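Killian Boyer has spent most of his working life on block paving, first as a laying foreman and now as a maintenance engineer at Bensaid, a contractor that looks after residential streets under long agreements. He prefers to talk about joints. "People look at the brick," he says. "The brick is the easy part. A paver fails maybe once in its life. The joint is working every time a wheel goes over it."

The principle is interlock. Each unit is held by sand packed into the gap on all sides, and a wheel load on one unit is shared with its neighbors through friction in that sand. Boyer specifies a gap of 3 millimeters. Wider than that and the sand washes out; tighter, and it never fills to the bottom.

Herringbone remains his default for anything that carries vehicles. Running bond creeps in the direction of braking, he explains, and after a few years the lines bow visibly downhill. "With herringbone the push gets turned sideways into the next unit. You still need an edge that holds. Without the edge restraint, you can lay it in any pattern you like and it will open up."

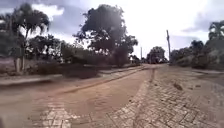
MAINTENANCE

Boyer divides upkeep into sweeping, joint topping and relaying. Sweeping is the cheapest and the one most often dropped from a contract. Fine soil on the surface works into the top of the joints and holds water there, and on streets that meet unpaved ground the supply of soil is constant.

On the Clustov contract his crews inspected every street in November, before the wet months, and recorded joint depth at fixed stations 200 feet apart. Where the sand had dropped below the chamfer, it was topped up and vibrated in with a plate compactor. He allows 24 hours before traffic returns if a stabilized sand such as Rello has been used, and none at all for plain dry sand.

He is cautious about stabilized products in general. They resist washout, but a street bound with them is harder to lift when a utility needs access. "You break units getting them out. Then you have to match them, and the color has moved on." Bensaid keeps 500 spare units from each original delivery for that reason – a practice he had to argue for, as storage costs money and the saving shows up years later. 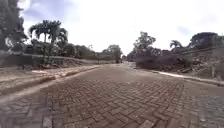
Unwood would rather see the money go into drainage at the verge, on the grounds that a shoulder shedding soil onto the road will undo any amount of joint work. Boyer accepts most of this. His objection is to the order of things: a lined ditch takes a design, a permit and a season, while a sweeper can be booked for next week.

Asked what he checks first on a street he has not seen before, he names the crown. A flat roadway holds water in the middle, where the bedding is hardest to reach without lifting a large area. After that he walks the edge and pushes at the outermost course with his boot. "If it moves, I stop writing about the joints and start writing about the curb."

Relaying he treats as routine. The units come up, the bedding is screeded again, and the same units go back down, usually in the same day for a small patch. Asphalt crews, he adds, tend to find this hard to believe.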